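The Bekenari project continued through September in the shared workshop, where members are building a pair of hand-held grippers and the software that is to learn from them. The present stage concerns laundry: small dark items are to be picked up from a table and placed in a basket.

Responsibility for the printed parts rests with Helju Vasiliauskas. The triangular top plates were revised after the first set cracked at the screw holes, and the second set is printed at 64 per cent infill. Nnamdi Ajayi has rewritten the recording script, which now saves each attempt under its own number and discards any shorter than five seconds.
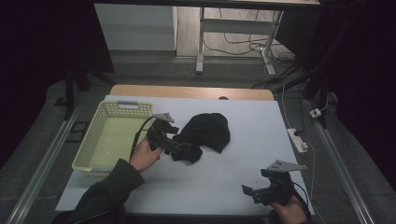 Sessions are limited to 100 attempts, after which the operator is relieved. Black fabric remains the most difficult material, as its folds are hard to separate in the recordings, and Daranee Bunnag has asked that the lighting be left unchanged until the present set is complete. The total at the close of the last session was 3084.

Members are reminded that cables must be checked for strain before each session. A spare has been ordered from Vanags. Work on the arm itself, which is to carry the same jaws, will resume when the motor brackets have been delivered. Enquiries regarding the bracket drawings should be addressed to the author.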